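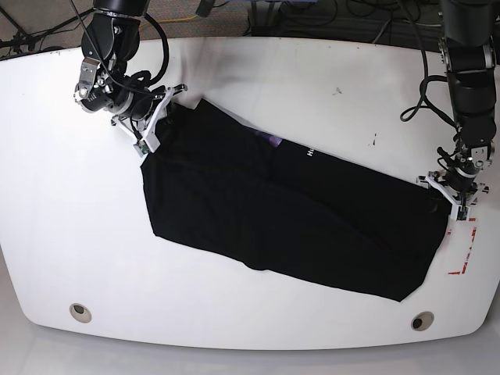 My aunt called on a Wednesday to tell me the one-week gathering for old Lev Tymoshchuk would be in Pritcombe, at the hall behind the feed store, and that I was expected to bring chairs. I said yes before I remembered I don't own any chairs. What I do own is black clothes, and for a week like that one you get them out early, lay them flat on a big white table and see how bad the creases are (soft ones, mostly, running the long way, and I've decided people can live with those). Then you start phoning around for chairs.

By noon I had 30 from the Hornby school and a promise of more from Madhu Goel, who ran the county water office with Lev back when it was two desks and a kettle. She talked for an hour! Lev served 3 terms on the council and, according to her, lost his temper in every one of them, usually over culverts.

I only knew him from the Ivanyshyn bridge fight. I was new at the paper and he called me at home, at dinner, to say I'd spelled Trullov wrong. I had. He stayed on the line and explained who had voted for what since before I was born, and I wrote it all on the back of a gas bill.

The hall holds 147 and we had over 210, so a lot of folks stood out on the gravel with paper plates. Pylyp Pavliuk read the family's letter first in Ukrainian and then in English, and he had to stop twice. Nayeli Mosquera, who has Lev's old seat now, kept it short and said she still gets mail addressed to him, some of it pretty rude.

Percy Valderrama brought the minutes from the night the bridge passed. They went from table to table, and by the time they got to mine there was gravy on page two. Lev's daughter laughed when she saw it and said to leave it on there.

The burial is in July, up at Hornby, family only. I still have eleven of the school's chairs in my garage.

By Percy's niece's count we also ran through every fork in the building.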